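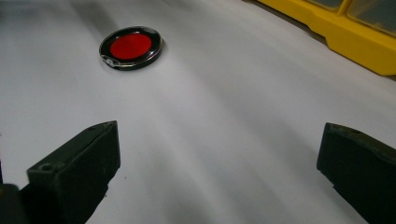
Read this before the benchmark numbers

Taltovon small-object handling set, data card, revision 5

The set holds 2887 episodes of small flat things being picked up and put away, recorded with a hand-held gripper at two sites, Warnlow and Ukstead. Most episodes use a pale tabletop, a yellow organizer with clear lids, and one target object: a case, a disc, a cap, a flat tin. If you want kitchens, fabric or anything heavier than a stapler, look elsewhere.

We wrote this card because the cards we were given for other sets were mostly adjectives. "Diverse", "high quality" and "real-world" do not appear below as claims. Where we did not check something, the card says so.

What counts as an episode

An episode starts with the fingers open and the target in view. It ends when the fingers are open again and the hand has backed off. Anything between those two points stays in, including fumbles. Earlier revisions trimmed fumbles out, and models trained on them looked great on paper and had no idea what to do after a slip.

Recording rules

1. Fingers open before the clip starts. No exceptions for "nearly open".
2. One target per episode. The organizer may be in view but must not be the thing grasped.
3. Do not wipe the table between takes. Dust stays. A policy that needs a spotless table is not much use.
4. Leave the lighting alone inside a batch. If a glossy rim throws a highlight, keep it. Clear covers and shiny edges are where depth estimates fall apart, and removing them makes the set easier and less honest.
5. Operators take a break after 30 episodes. Tired hands take shortcuts, and the shortcuts end up in the data.
6. No brand labels facing up. Peel them or turn the object over.

Rule 4 gets the most complaints. It stays.

Labels

Each episode gets one of three outcomes: placed, dropped, abandoned. 2 people label it separately, and neither sees the other's answer. Disagreements go into a field called disputed and are left there. We do not average them away. If your loader drops disputed episodes by default, you are training on the easy part of the set, so say so when you report results.

There is no "success" label. People kept asking what it meant and every answer was different. A case set down on top of a closed lid is placed for some users and a failure for others. Pick your own definition and write it down.

On safety wording

Some reviewers asked for a line saying the set was "collected in line with robot safety standards". We left it out. Standards for robot arms cover speed, force, guarding and stopping, among other things, and a person holding a gripper in one hand is not a robot cell. Following our recording rules tells you nothing about whether a machine trained on this data is safe near people. That assessment belongs to whoever bolts the arm to the bench – with the real arm, the real fingers and the real workplace in front of them.

The same goes for grip force. The hand-held tool does not log it. Do not infer it from finger position, whatever the paper you are reading suggests.

Known problems

- Clear clasps and hinges are badly covered by the masks. The auto-masker usually cuts them off with the background.
- Near-black fingers against black rims confuse the segmentation at close range.
- The Ukstead batches lean toward right-handed operators. Warnlow never recorded handedness, so we cannot tell you about the rest.
- Yellow is overrepresented because we own a lot of yellow organizers. A model may learn "put it in the yellow thing". Test with another color before you believe otherwise.
- Focus is soft in many clips. We did not sharpen them.

Splits

Train and test are split by object, so an object seen in training does not turn up in test. The old random split is still in the archive under legacy. It gives higher scores. Please stop using it for comparisons.

Converting to the Mahama format

The converter in tools/ works for poses and outcome labels. It silently discards the disputed field – a known fault, open since March. Until it is fixed, copy the field across by hand and compare the episode totals before and after.

Changes to the rules

Open an issue with the episode IDs that show the problem. Requests without episode IDs get closed.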